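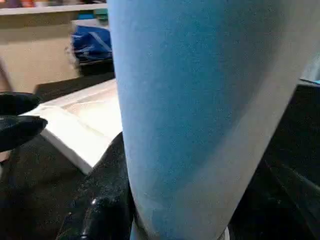 The Plevusex post pad wraps a rugby goal post from the ground to shoulder height. It closes with hook-and-loop strips down the back. Pads come in one colour, a medium blue close to the blue in the photo, and the cover unzips for washing.

Order code 709. Sold in pairs. Foam thickness is 100 mm.

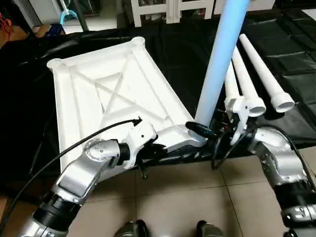 ## Fitting

Stand the pad against the post with the seam facing the dead-ball line. Close the bottom strip first and work up. Two people can fit a pair in 9 minutes.

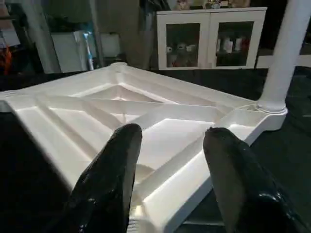

*White moulded-plastic table, upside down.*

## Spares and delivery

Replacement covers and strips are made by Clundeo. Orders leave our Reddy depot within six working days.

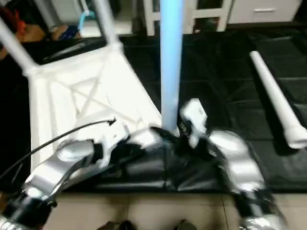 Club lettering can be printed on the front of either pad. Send artwork as a single-colour file. Print colours are white and black; we can't match metallics such as the silver on the arms shown.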